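# Come and boss our kitchen robot around for an arvo

Hi all! I'm after people for our open day at Tendau in August, and you don't need to know a single thing about robots to put your hand up.

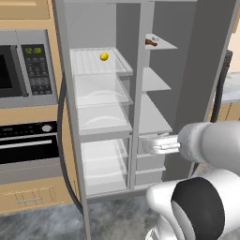
We'll be running the kitchen jobs in the simulator, mostly fridge ones: opening drawers, finding things on shelves, putting stuff back where it goes. You'd sit at a desk, tell the robot what you want in your own words, and watch it have a go on the big screen. Then you tell me what was clear, what was annoying and what you'd colour differently on the controls (last time I got some 200 sticky notes and I loved every one of them).

What I need from you:

- 3 hours on the Friday, from 1 pm, with a proper tea break
- to be 18 or over, and okay reading a screen
- to be happy chatting out loud while you work, even if it's mostly grumbling

If you cook a lot, great. If your fridge at home is a disgrace, even better, I'd really like to hear how you find anything in it!

You'll get a $285 gift card for your time, plus lunch beforehand if you can make it by noon. We're upstairs in the Gremetti building, room 482. There's a lift, and parking round the back off Herrero Street.

To sign up, drop a note in at the Cemari front desk with your name, a phone number and anything you can't eat. Bring your glasses if you use them. I'll ring everybody back myself, usually in the evening.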